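Comment un robot apprend à partir d'exemples

Un bras robotisé comporte des moteurs, des articulations et une pince. Un ordinateur envoie un ordre à chaque moteur : tourner d'un certain angle, à une certaine vitesse. Pour saisir un bloc, il faut envoyer des centaines d'ordres dans la bonne suite.

On peut écrire ces ordres un par un dans un programme. La méthode fonctionne tant que le bloc reste à la même place. Si on le déplace de quelques centimètres, la pince se referme à côté.

L'autre méthode s'appelle l'apprentissage. On fournit à l'ordinateur un grand nombre d'exemples du geste. Un exemple complet, du départ à l'arrivée, porte le nom d'épisode.

Que contient un épisode ?

Un épisode contient deux sortes de données. Les premières sont des images : ce que voit une caméra, réelle ou calculée. Les secondes sont des nombres : l'angle de chaque articulation et l'ouverture de la pince. Les deux sont enregistrées en même temps, 30 fois par seconde dans le projet Tunar. Un épisode de 22 secondes donne donc 660 mesures.

Une pièce calculée par ordinateur

Dans le projet Tunar, une partie des épisodes est enregistrée en simulation. La pièce, les meubles et le bras n'existent que dans la mémoire de l'ordinateur. Un programme calcule leur position, les forces et la lumière, puis dessine l'image.

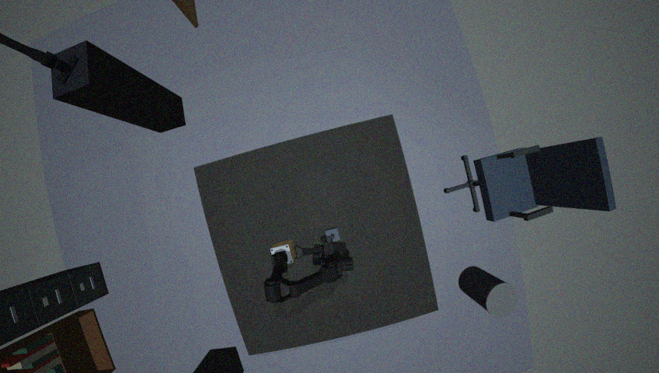 Vue de la simulation. Le bras noir est posé sur un grand panneau sombre, près d'un bloc brun orangé.

La simulation a un avantage pratique : on peut modifier le décor sans rien porter. Entre deux épisodes, le programme change la position du bloc, l'éclairage ou la couleur du sol. Ces changements au hasard s'appellent la variation. Un système qui n'a vu qu'un seul éclairage risque de se tromper dès que la lumière baisse.

Les meubles ont aussi leur utilité. Une chaise ou une armoire ne sert pas au geste, mais le système doit apprendre à ne pas en tenir compte.

Le tri

Tous les épisodes ne sont pas gardés. Aurelio Ocampo, responsable des données de Tunar, applique une règle écrite : un épisode où le bloc tombe est rangé dans un dossier séparé, avec l'étiquette « échec ». Sur une série de 800 épisodes, 600 ont été retenus pour l'apprentissage.

Petit lexique

Articulation : partie mobile entre deux segments du bras.
Épisode : enregistrement d'un geste entier.
Simulation : calcul qui imite un lieu et ses objets.
Étiquette : mot ajouté à un épisode pour le classer.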